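Plavlow cell – setup and care notes

Version of 2023-12-01. Maintained by Catarina Arruda. Questions about the wrist camera go to Telmo Segura.

What is in this folder

These notes explain how to start, check and repair the simulated pick cell called Plavlow. The cell has one arm, one wrist camera and one flat floor. The object set is small: cans, boxes and a few kitchen things. The same settings files are used by the Barua team, so please do not rename them.

Starting the cell

1. Load the base scene, then the object set. The other order gives objects without collision shapes.
2. Send the arm to the home pose and wait until all joints report zero speed.
3. Run the finger check. It opens and closes the gripper 5 times and writes the result in finger_log.
4. Start the camera only after the finger check has passed.

If step 3 fails, do not continue. Most times the finger mesh was exported in the wrong unit. Araceli Lorente wrote a small script for this, fix_units, and it is safe to run it 2 times on the same file.

Regular care

After every 2,000 episodes we restart the physics server. Memory use grows slowly and the contacts become soft, so that objects sink a little into the fingers. We did not find the cause yet. Sylvie Sutherland has an open ticket for it.

The camera mount must be compared with the stored values at each restart. A difference of one degree is enough to move a fingertip out of the view. The stored values are in mount_ref, and they should be changed only together with the calibration file.

Known problems

– The gripper does not close fully after a reset. Delete the cached joint limits and load again.
– Objects fall through the floor when the time step is too large. Use the value in the settings file.
– Labels on objects look blurred at close distance. We keep the small textures for speed.
– Shadow quality goes back to "low" after an update of the Gemex renderer. Set it again by hand.

Changes from the previous version

Episode 22 was removed, it had a frozen arm. The floor of the Triredura scene was replaced with the plain light one. Begoña Villalobos checked the new contact values in January and they are still valid.
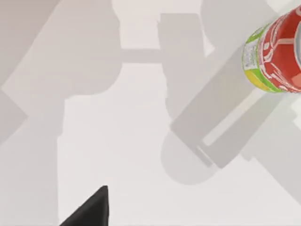
Light and shadow settings need a look every time the renderer is changed. We use soft shadows, and the arm must cast them also when its links are outside the camera view. With the plain floor this is easy to judge: the gray shapes of the arm and gripper lie over a large part of it, with blurred edges, and they become darker where two of them overlap. The red can and the black fingertip should stay clear against the floor, without gray color on the bright areas between the shadows. If the shadows have hard edges everywhere, the quality is on "low" – see the known problems. If there are no shadows at all, the light was loaded before the arm, and the scene must be loaded again from step 1. Please write each change of the light in the settings log with your name.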